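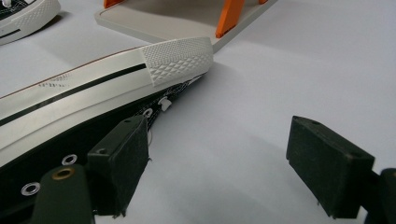

A black canvas high-top with a white rubber sole

How to Take Notes at a Conference and Still Remember the Talks

I have attended the Puvodetti conference for several years, and for a long time I came home with a full notebook which I never opened again. The talks were good. My notes were the problem. I wrote down every sentence the speaker said, and in the evening I could not tell which of them was important. Below I explain the method I use now. It is simple and you can start it with any paper notebook.

Before the conference

Print the program, or copy it by hand if it is short. Next to each talk write one question that you would like to have answered. It can be a very basic question. For a talk on how people make decisions, I wrote only "Does this work when I am tired?" and it helped me to listen for the whole session.

Then prepare the notebook. I use a Nivero with 190 pages, but the brand is not so important. Give every talk two facing pages. On the top of the left page write the title and the name of the speaker. Leave the right page empty for now. I know this looks like a waste of paper.

During the talk

Do not write anything in the first two minutes. Speakers usually begin with a joke or a personal story, and you will understand only later why they told it.

After that, write on the left page only. Use short lines, not full sentences. I permit myself 7 lines for one talk. When I have used all of them and something better comes, I must cross out an older line. This is a little painful, but it makes me choose.

If the speaker shows a chart, do not copy it. Write what the chart was trying to prove. Most conferences share the slides later, so the numbers can be found again.

Book titles go in the bottom corner with a small star. In my first year I had book titles everywhere between the notes, and it took me a whole evening to collect them.

In the break

Now comes the right page. As soon as the session is finished, find a chair and take 15 minutes before you go for coffee. Close the notebook and try to tell yourself the talk from memory. Open it again and write on the right page what you remembered, in your own words. Add your question from the program and the answer, if there was one.

When the sessions are very close together, do it for one talk only, the one which you liked the most. At the Ruawai meeting in March the breaks were so short that I did it standing in the line for lunch, and the handwriting is terrible, but I can still read it.

A warning for people who like to discuss: please do the right page before you speak with others. When I heard a friend's opinion first, I wrote down his opinion and forgot mine.

In the evening

Read only the right pages. Put a mark on the ones you disagree with. These are very useful, and from them I wrote most of my posts on this blog. If one of the right pages is empty, leave it empty. I tried to fill them from the recorded videos once and it became a second conference.

After you are home

Wait one week. Then choose three talks and write a short paragraph on each. I keep mine in Busilov, a small notes program, where I now have 74 such paragraphs from different events. You can use a plain text file as well. Give every paragraph a title that says the idea and not the name of the talk, for example "People keep a bad plan if they paid for it." With titles like this I can find things also after two years, when the name of the speaker is already gone from my head.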